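Taches jaunâtres sur du linge blanc resté longtemps dans une armoire

Bonjour à toutes et à tous, j'ai hérité des draps et des torchons de ma grand-tante et il y a des marques jaunes le long des plis.

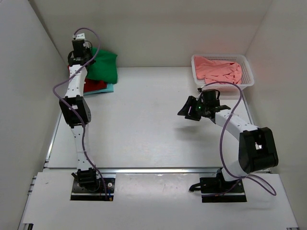
Je voudrais les récupérer avant mars, pour le baptême de ma filleule. J'ai déjà fait un passage en machine, sans grand résultat. Pour le tri, j'aime bien avoir une table blanche et lisse avec le tissu repoussé dans les coins du fond et le milieu dégagé, on repère bien mieux les auréoles ! Faut-il tremper à froid ou à chaud, et avec quoi ? Merci d'avance pour vos lumières.
Hortensia Valderrama
mardi 22 octobre 2024

Arnard
Bonjour Hortensia, percarbonate sans hésiter (pour du coton ou du lin blanc, jamais sur la laine ni la soie). Chez nous on met deux cuillères à soupe dans une bassine de 6 litres, eau à 40 degrés minimum, et on laisse toute la nuit. Le lendemain, lavage habituel et séchage dehors si le temps le veut bien, le soleil aide beaucoup. Pour mes vieilles nappes il a fallu recommencer, alors ne vous découragez pas !

Phillips
la javel ça marche

Nutine
Pas de javel sur du vieux lin, s'il vous plaît, ça l'abîme et parfois ça jaunit encore plus. D'accord avec Arnard, et rincez bien avant de ranger, les restes de lessive jaunissent aussi dans les plis. Bon baptême !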